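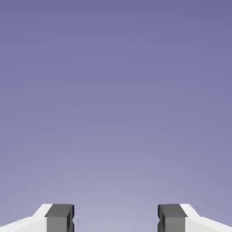

Bornlow Wrist View: Recording and Release Rules

Scope

Rules for simulated wrist-camera episodes submitted to the Bornlow set. They apply to new recordings and to any episode rendered again after a change to the gripper model. Current release: 153 episodes.

Start pose

Fingers open, nothing between the pads. Both fingertips must show at the bottom of the view. Plain backdrops are allowed; a first frame with no table or object in it is valid and must not be trimmed.

Camera

Do not move the wrist camera between episodes of one batch. If the two fingers do not sit level, stop and check the mount transform before recording more.

Labels

open: no object between the pads
closing: commanded width is decreasing
hold: contact reported on both pads
unknown: anything else

Take labels from the simulator log. Do not label contact by eye.

Rejection

Reject an episode if the log and video lengths differ, if a pad passes through an object, or if the seed is missing. Release 2 dropped 27 episodes, 46 were relabeled, and the old labels are kept in labels_prev.

Splits

Split by seed, never by frame. Hepburn and Iltwood layouts stay in test.

Maintainers

Felicidad Javier (labels), Niall Mackay (rendering). Changes to this file need approval from both.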